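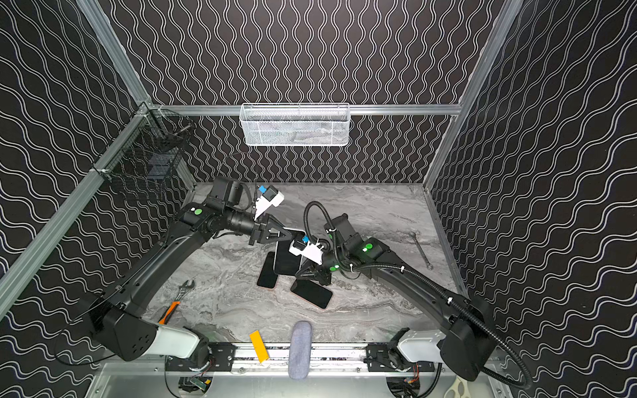 Accueil > Astuces maison > Atelier et bureau > Ranger avec des paniers grillagés

Un plan de travail se garde dégagé si les petits objets ont leur place en hauteur. Le panier grillagé convient bien : la poussière passe au travers et on voit ce qu'il contient. Un modèle blanc, long et peu profond, se fixe au milieu du rail du fond, juste au-dessus du plateau ; un noir, à mailles carrées, trouve sa place dans l'angle gauche, tenu par de petites pinces. Les deux restent à portée de main et le plateau marbré gris se nettoie d'un coup d'éponge.

Choisir la hauteur

Laissez de quoi passer la main à plat sous le panier. Sur un rail en aluminium, serrez d'abord les fixations à moitié, vérifiez le niveau, puis terminez le serrage. Abena Dogbe, qui a équipé ainsi l'atelier de Drimwood en juillet, conseille de ne pas dépasser 200 g par pince — au-delà, le panier penche vers l'avant.

Trier les appareils

Sortez tous les écrans et posez-les sur la table avant de décider où ils iront. Éteignez-les, retirez les coques et passez un chiffon microfibre sec sur la vitre et sur la tranche. Évitez d'empiler les appareils écran contre écran.
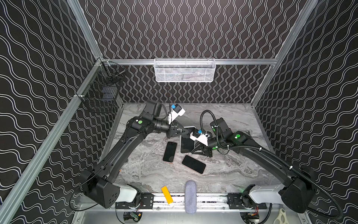

Ranger les câbles

Un câble par appareil, enroulé sans serrer et fermé par une bande autoagrippante. Les chargeurs vont dans le panier du fond, les câbles dans celui du coin. Notez le nom de l'appareil sur un bout de ruban de masquage, côté prise.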